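Home | Current Issue | Archive | Submit | About | Contact

Share 12 | Comments 3

4. Looking after the dish cell

4.1 What the cell is made of

I'll start with the dull part, as most of our lost hours came from it. The cell is one arm over one wooden table, with a wire rack on the right and the washing-up things on the left. The arm is bolted to a steel pedestal, its controller sits on the floor in a ventilated box, and a Voltitz power unit feeds the lot. A side camera is fixed at table height and looks across the rack. We bought the mounting plates from Rathore and drilled two of them again ourselves, which I wouldn't recommend to anyone with a deadline.

The rack isn't fixed to the table. We argued over this for most of January. Ching-wen Choi wanted it clamped, and she had a fair point — a clamped rack makes every later fault easier to find. I wanted it to behave like a rack in a kitchen, where it gets nudged. We settled on leaving it free and checking its place at the start of each block of 100 trials, using the side view in Figure 3.

The bottle and the tub stay on the table during trials too. They give the planner something tall to steer round, and they're handy for us, because their printed labels are easy to focus on when we reset the side camera. If I can't read "Cascade" on the tub and "dish soap" on the bottle, I don't start the block. It's a crude test and it has caught a loose lens ring twice. 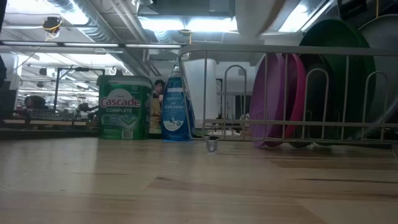

Figure 3. Side view of the table in the dish cell, with three plates on edge in the rack: purple, dark green and light grey. The blurred white shape at the top is in motion.

4.2 The daily check

Our routine grew out of a list that Ching-wen kept taped to the controller box. It takes me longer than it takes her. First I power up the controller and let it sit until the fan settles, then I run each joint slowly through its range with the table clear of plates. I listen more than I look. The wrist joint has a dry tick when its cable sleeve has crept forward, and once you've heard it you'll know it anywhere (I now hear it in my sleep).

After that comes the touch-off. The arm lowers a blunt probe on to four marks on the table and the Privis calibration script compares the readings with those from the day before. If one mark has drifted and the other three haven't, I wipe the table and go again. If all four have moved together, it's the pedestal bolts.

Plates go in last. We always load the same three spots first and take a still from the side camera, then lay the rack outline from the reference still over the top. If the front foot has wandered, I push the rack back by hand and take another.

4.3 Faults and repairs

We ran 1,895 trials in all, and 1,335 of them came before the big repair. That repair was to the cable sleeve. It had been rubbing on the inside of the wrist cover, and the arm began stopping halfway through a move with an encoder warning that cleared itself on restart. I blamed the software for far too long! Ching-wen took the cover off one evening at half past six and found the outer jacket worn through to the braid.

We swapped the whole loom, added a soft grommet from Brekavik where the sleeve enters the cover, and gave it a little more slack than the manual asks for. The warning hasn't come back. We did have to redo the touch-off from scratch, and trials before and after the repair are reported separately in Section 5.

The fingertip pads were a smaller nuisance. They glaze over with use and the plates start to turn in the grip. We now change them every 1,000 grasps and write the count on a strip of tape on the pedestal.

Previous section | Next section | Back to contents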